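Inventory of the Uvora apartment resumed at 4 p.m. Tehrani read out item numbers and Soltani wrote them down. Item 1792 was a drawer of keys, none labeled.

The last entry gave them trouble. Their aunt's list said only "2079, green, do not bend." Soltani checked the closet twice. Tehrani looked at the pale wooden table, where a thin olive-green sheet lay across something white with a rounded corner, one sharp point hanging out over the grain.

"Does it bend?" he asked.

"Write it down," she said. "Condition, flat."

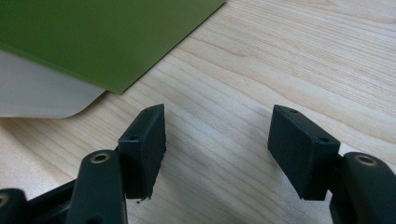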